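Subject: Re: [kindby-list] Refinishing the long tables, oil or varnish?
Date: February 23, 2025
To: kindby-list

On the question from the Brirnoreck end of the list:

> We have two long tables in the reading room with an orange
> finish that has gone dull along the front edge. One of them
> also has white specks all over it from when the ceiling was
> painted. The board wants them done before September. I was
> going to sand the lot back to bare wood and put on oil, as
> I like the look of it and it can be touched up. A friend
> says varnish or nothing. The tops are 80 inches long. Does
> anyone have a view, and how much product should I buy?

I have a view, and it is mostly that you should slow down before you sand anything.

First find out what the top is. Get underneath with a flashlight and look at the edge and the bottom face. If the grain on top runs through to the end of the board and shows up again underneath, you have solid wood. If the edge has a separate strip on it and the underside looks like something else, you have a veneer or a printed sheet, and the sander can stay in the closet. I went through a veneer on a library table once and the patch is still there, under a dictionary.

Second, find out what is on it now. Put a few drops of denatured alcohol on a spot that doesn't show, wait a minute, and press with a rag. If it goes sticky, it is shellac. If nothing happens, try lacquer thinner in a different spot. If that does nothing either, it is probably varnish or one of the factory finishes, and oil over the top of those will sit there and collect dust. Open a window for both tests. Try neither one on a printed sheet.

Third, the specks. Ceiling paint is nearly always latex, and latex on a hard finish comes off with patience. I use a plastic scraper held low, then a rag with warm water and a little dish soap left on the spot for ten minutes, then the scraper again. Whatever is left gets rubbing alcohol on a cotton swab, after you have done the test above and know it isn't shellac. Do a square foot and stop for the day. Look at it from a low angle next to a window before you go on, as a scratch and a fleck look much the same from straight above.

A top with this trouble, and the same room from farther back:

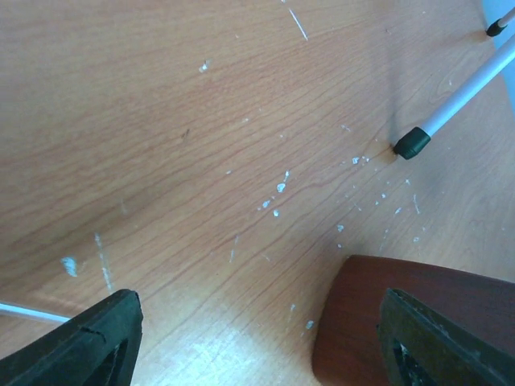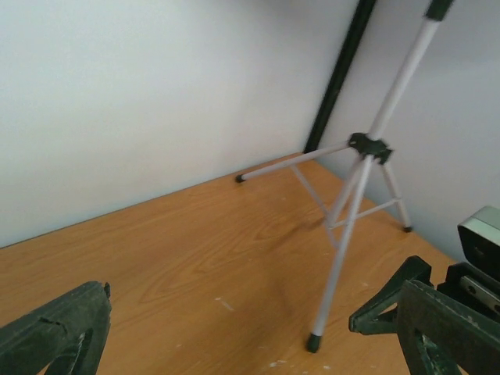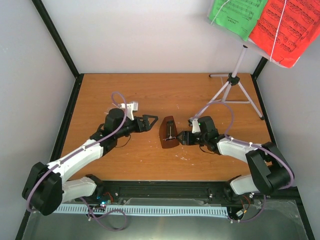

On oil against varnish, my answer depends on who uses the table. Oil is fine in a house where somebody wipes up a spill. In a reading room you get coffee cups, wet umbrellas, backpacks with metal feet, and people who lean on the front edge all afternoon in a wool coat. The front edge is where yours has gone dull, and that is skin and sleeves wearing it down. Oil would need doing again every year there. A wiping varnish, three thin coats with a light rub between them, will hold up far longer, and you can still freshen it without stripping.

If the top is a printed sheet, neither one applies. Clean it, leave the dull part alone, and put the money into felt pads for the chair arms.

The quantity is easy to overdo. You gave the length but not the width. If the tops are three feet wide, a quart will do both tables with some left, and a gallon will skin over in the can before you open it again. Kaven in town used to sell half pints of satin and may still. I would stay away from gloss. Under ceiling lights it shows every wipe mark, and people reading complain of the reflection.

A few smaller points from our own hall at Sqalli, where we did the tables two winters ago:

Take the drawers and hardware off before cleaning. We left ours on and had soap lines around every pull.

Write the table number on masking tape underneath. Ours got mixed up and one set of leg bolts is a different thread from the other.

Turn the heat down and keep the door shut while a coat is drying. Dust from the hallway cost us a full coat on the second table.

Give it a week before anything goes on top, and longer for felt or rubber feet. Varnish can be dry to the touch and still take a print.

Lay the oily or varnishy rags out flat outdoors until they are stiff. Do not ball them up in the trash. Linseed products are the worst for this, so it matters even more if you go with oil after all.

I have a written sheet with the coats and drying times we used. It is one page and I can mail it to anyone who asks off list. I also have most of a box of fine gray pads that I'm not going to use — free to whoever comes by the hall first.

If you get as far as the alcohol test, post what it did and we can go from there.

Sqalli hall, furniture and repairs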